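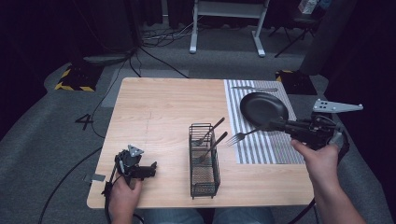
Forks and the mesh caddy, Carkik open day.

December, posted by feltau68
Print | E-mail this thread

feltau68: Went Sunday. Lots of talk about robots setting tables. What I saw was a person holding two grippers and a fork.

mesh_6: That's how they get the training data. Fair enough to show it.

feltau68: Then bill it as that. I drove 56 miles.

so_what2: My kid sets a table for free. Still, I liked it more than the talk.

Recent threads
Fellelmont arm demo
Parking at Carkik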